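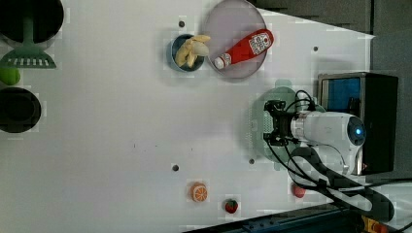

Ketchup on a plate, fruit all over the place. Lunch is served!

I have had a play kitchen post sitting in my drafts since November, and every time I opened it I'd get two paragraphs in and wander off to look at tiny whisks on the internet. So today it's getting posted, finished or not. (It's April 5, 2021, the sun is out, and I have coffee.)

If you've been reading for a while you know I have a thing about toy food. I'm a grown adult and I can't walk past a bin of it. The little strawberry with the green top? Had to have it. The orange slice with all the white lines on it, same story. I love that somebody sat down and decided how many segments it should get.

The fruit mostly came from a shop in Derkcombe called Leckie, where the toy shelf is at the back past the lampshades and you have to kind of crouch. I went in for a birthday card and came out with a paper sack. The banana is already peeled, which cracks me up every single time, and it's lived in the blue bowl pretty much from day one. I did try it on the plate. It looked lonely.

The plate belongs to the ketchup anyway. I know, I know, a bottle isn't a meal! But a red bottle on a pale lavender plate makes me so happy that I've stopped fighting it.
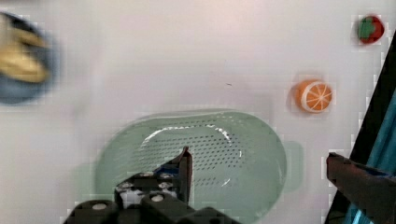
Photo: Darholm blog, all pictures my own

Now, the colander. I have strong feelings about the colander. It's that pale minty green I'd paint my whole real kitchen if I were allowed to, it has a handle tab on each side, and it's got rows and rows of little holes. It's also big enough to hold every piece of fruit I own with room left over for, I don't know, a pretend pound of pasta. I paid 3 dollars for it at the Durell sale and I'd have paid 9. Don't tell them.

A couple of you asked how I keep all this stuff from turning into a heap. Well, some days it's a heap. What helps is giving the big things a spot and letting the small things roam. Pots go down one side with the spatula, colander goes wherever there's room, and the fruit can do what it wants. When it's time to put everything away, the little pieces ride in the colander and I only have to make two trips. I used to have lidded boxes with labels on them and I spent more time reading labels than playing, so those hold Christmas ribbon now.

Oh, and white tables! I went back and forth on this forever. My old one was dark and the pots just disappeared on it. On white you can see every color, and you can find the green ball (I say lime, I've been told pea) before it rolls off into another zip code.
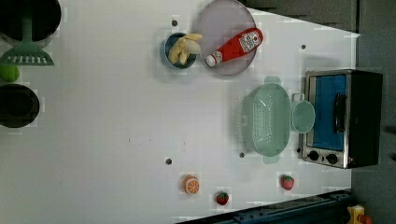
The whole spread, with the toaster oven over on the right.

Can we talk about the toaster oven? Steel-look frame, black body, great big window, and it's bright blue inside! Blue! My real one is the color of old toast in there and I'm a little jealous. I keep wanting to line it up neatly with the pots, and then I leave it over by the far edge, where it's got some elbow room.

Still on my list: a loaf of bread that comes apart in slices, and a second bowl so the banana isn't the only one with a house. Leckie had a yellow one last time and I talked myself out of it, and I've been thinking about it ever since. If it's still there next time I'm in Derkcombe, it's coming home with me.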